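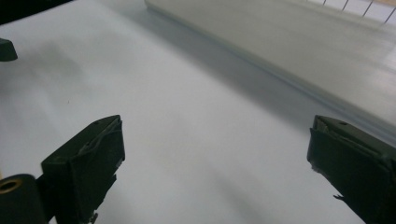
Tuklow, December

Gripper care for the hand-held unit - notes to go with the bench session

These are my notes for the second half of the afternoon, the part where we stop talking about force curves and get our hands on the tool. I've written them more or less the way I say them, so forgive the rambling. If you missed the session, read them with the tool in front of you and you'll be fine. If you were there, you'll notice I've put back the bit on wires, which I rushed.

Start with the fingers wide open

Before you touch anything, open the fingers all the way and leave them there. Every check in this handout begins from fully open, on a clear patch of pale bench. I'm fussy about the pale bench! Our fingers are such a dark green that on a black mat you lose their outline completely, and dark crumbs of finger material vanish too. On a white top you see the lot.

Now look at the two fingers against each other. They're a mirrored pair, blocky, with slanted top faces, and your eye is very good at spotting when one of a pair is sitting differently from the other. Get down low and look along the gap. Don't measure yet. Write down what you think you see, left and right, and then measure. I ask for it in that order every year and every year someone does it backwards and then "sees" whatever the calliper told them.

Wear on the edges

Look at the left finger in the photo, low down on its right side. There are small chipped or frayed patches there, and the surface looks a bit uneven. The right finger has a little frayed tab sticking out sideways near its lower left edge. Those are the two sorts of thing I want in your log, and I want them logged separately, as "patch" and "tab".

A patch you leave alone and watch. Draw it on the outline sheet, with a soft pencil, as near to real size as you can manage. Next time you draw it again on a fresh sheet without looking at the old one, then put the two together.

A tab you trim. Use the small flush cutters from the Fastico tray, cut level with the face and stop. Please don't pull it. I know it's tempting, it looks like a loose thread on a jumper and it behaves like one as well - you pull a bit and a strip comes with it. Said Shehata has a finger in his drawer with a groove down one side from exactly this, and he'll show it to you if you ask nicely.

Flaps and coverings

On the right finger you can also see a folded flap of dark material over the upper edge. For any covering like that, the check is the same. Press along the fold with your thumb, from one end to the other, and feel whether it shifts. If it stays put, write "firm". If it moves at all, write "lifting" and which end. Don't glue it on the spot. We do gluing in one go at the end, with the fingers off the tool, and if you glue in place you can be fairly sure some of it will end up where the finger needs to slide.

While you're there, look for a small round recess near the top corner of the same face. From a photo I wouldn't want to swear whether that's an open hole or the head of a screw, and you shouldn't either. Shine the torch straight in and find out. If it's a screw, try it with the hand driver, finger tight and then a touch more, no power tools. If it's a hole, make sure it's clear.

Thin wires or tape on top

The pale strands looping over the left finger's upper face are the part I rushed. They might be wires, they might be strips of tape, and you treat them as wires until you've proved otherwise. So:

Power off at the box, and wait for the light on the Enus controller to go out.

Follow each strand by eye from one end to the other before touching it.

Close the fingers by hand, slowly, and watch the loops. You want them to keep their slack the whole way and never dip into the gap.

Open again and check that nothing has caught on an edge.

If a loop does dip into the gap, tie a bit of cotton round it as a marker and call me or Nesma Naciri over. Re-routing isn't hard but there are 2 ways of doing it, and which one we use depends on what else is bolted to the tool that week.

Threaded fittings

Next to the left finger there's a black cylinder with a brass-coloured ring in the end of it, round a dark hole. With fittings that look like that I assume a threaded insert until I've checked (a plain bushing can look very similar from above). Try a clean screw with your fingers only. It should either bite straight away or drop in with no bite whatsoever. If it bites and then goes stiff after a turn, back it out! You've got it crossed. Brass in plastic is quite forgiving up to the moment when the whole ring starts turning with the screw, and then you're into a Hiebert repair kit and a long evening.

Putting it back

Wipe the inner faces last, dry cloth, one direction. Open and close 3 times by hand and listen. Power back on, fingers fully open, and sign the sheet with the tool number. Ours is 47, and please write it in full even though it's the only one on the bench.

Outline sheets are in the blue folder. Bring your first two drawings next time, unfolded if you can, as I want to lay them over each other on the light table.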